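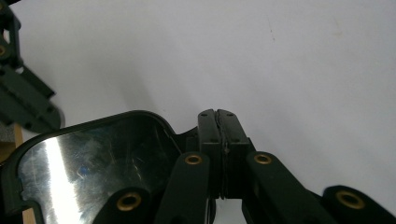 Bruduvham hand-held gripper kit: notes on the sample data

Maintained by Leonilde Prata. Comments from Raffaele Valentini folded in, July.

What we were sent

Tallosis sells the kit as a way to record kitchen handling without a full arm. The trial pack holds 425 episodes. We could open 216 of them. The supplier says the rest need a newer reader, which we have asked for twice and not received.

What the episodes cover

Pan handling on a white surface, with two grippers. The brochure says "any household object". We would not repeat that claim on the strength of this pack.

Known problems

Glossy black items throw back a lot of glare. Dark fingertips against a dark pan are hard to tell apart, and our labellers disagreed on where contact begins.
The fingertips take up a good deal of the view when closed.
Success flags came from the supplier. We have checked 194 and would not train on the others yet.

Layout

episodes/ one folder per recording
labels/ ours, not the supplier's
notes.txt Vittoria Monti's list of rejected files

Licence

Trial use only. The price quoted for the full set leaves out support. Ask for that figure in writing before you sign.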